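varkby-tabletop — README

Last touched 22 January 2026. Rough notes, fix as you go.

What this is
2629 episodes of small table chores done by people with hand-held grippers. Target was 3000, ran out of October. Built to answer one dull question — can a policy trained on this do the chore in a room it hasn't seen? Short version: some chores, some rooms.

Chores covered
- flowers: pick up a stem, move it, stand it up
- cups: upright, move, put back
- tidy: clear small stuff to one side
- kettle: reach and touch only. No pouring, no hot water, don't ask

Layout
episodes/ one folder per take, video plus gripper width plus pose
splits/ train, val, and heldout_rooms (215 episodes, dont train on these)
notes/ operator comments, free text, spelling not checked

Faces are pixelated in all video. If you find one that isn't, mail Hideaki Ichikawa and delete your copy.

Two views from the grippers, artificial pink flowers at the near edge of the table in the first, small white ones in the second:

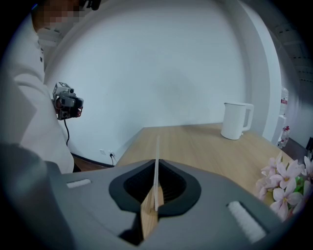
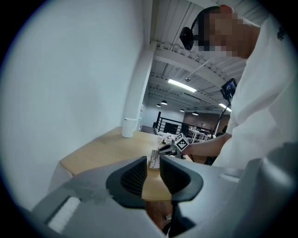
How far along are machines with this
Cups are close. The arm at Zornirden did 100 trials on the held-out rooms and the misses were mostly knocks on the way in, the grasp itself was ok. Stems are bad. Thin, bendy, and the policy closes early or pushes the thing over. A person fixes that without thinking, the arm just carries on to the next step holding air.

Tidy depends who you ask. It moves stuff. Whether you'd call the result tidy — Hamada says yes, I say no. We score it by distance from the target area, a poor stand-in, better ideas welcome.

Nothing in this set says a robot can run a kitchen. Please don't cite it that way.

Known problems
- pose drifts when the tracker looses the markers, worst in tidy
- wide lens, heavy curve at the borders. Undistort first or train raw, but don't mix
- gripper width is noisy near fully closed
- some takes start late, first second missing
- val has two rooms that look nearly the same

Loading
Use the Sosard reader, older versions choke on the notes folder. Timestamps are in seconds from start of take.

Next
More stems. Then lids, if the new fingers show up.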